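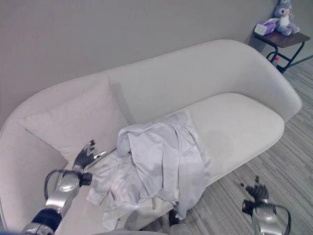 Última modificación de esta página: 22 de octubre de 2023

Hovum: partes policiales de Okemport, en texto plano
README del conjunto de datos, versión 3

Qué contiene

2,714 partes de prensa de la policía de Okemport, pasados a texto y con unas pocas etiquetas. Hay robos de bicicletas, detenciones por tenencia, accidentes con fuga y una cantidad de denuncias por ruido que dice mucho de las paredes de la ciudad. Cada parte ocupa una fila. Si un mismo suceso dio lugar a dos comunicados, son dos filas y comparten el campo id_suceso.

Campos

id_parte: identificador propio, sin relación con el número de expediente.
id_suceso: agrupa los partes de un mismo hecho.
fecha_hecho: cuando consta. «La otra noche» se ha dejado vacío.
distrito: según la división antigua, la de antes de que Yakubu se separara del puerto.
tipo: categoría asignada a mano.
texto: el comunicado, con nombres y direcciones sustituidos por marcas.
estado: abierto, cerrado o «en curso», que en Okemport es una categoría casi filosófica.

Cómo se etiquetó

Iddrisu Korletey y Efua Agbeko leyeron todos los partes por separado y luego discutieron los desacuerdos. Fueron más de 200, la mayoría sobre dónde acaba el hurto y empieza el «me lo llevé prestado». Cuando no hubo acuerdo, el campo tipo lleva los dos valores separados por una barra. No lo arregléis en silencio – si tenéis una opinión, abrid una incidencia.
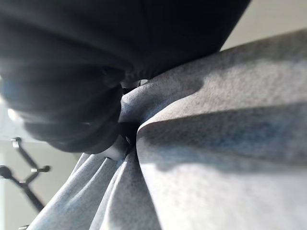 Las marcas de anonimización son PERSONA, LUGAR y MATRICULA. Se aplicaron con Istik, nuestro script de limpieza, y después se repasaron a ojo. Istik tiene debilidad por los apellidos que también son calles, de modo que alguna PERSONA aparece cortada al tráfico. Agradecemos los avisos.

Limitaciones

Un parte de prensa cuenta lo que la policía quiso contar. No recoge absoluciones ni rectificaciones, y una detención no es una condena, por mucho que el redactor de turno escribiera con entusiasmo. No uséis estos datos para calcular tasas de delincuencia ni para decidir en qué barrio alquilar.

Los partes de enero están incompletos: el servidor municipal devolvía la misma página de error con distintos títulos. Se conservan en la carpeta descartes, por si alguien estudia páginas de error.

Cambios

Versión 3: se corrige distrito en los partes de Yakubu y se eliminan duplicados.
Versión 2: se añade id_suceso. La codificación pasa a UTF-8 y las eñes vuelven a casa.

Uso y contacto

Libre para investigación y docencia, citando Hovum y la versión. Para retirar un parte en el que alguien pueda reconocerse, escribid a Efua Agbeko con el id_parte; no hace falta dar motivos. Para lo demás, incidencias en el repositorio. Las de Istik las mira Iddrisu, normalmente después de comer.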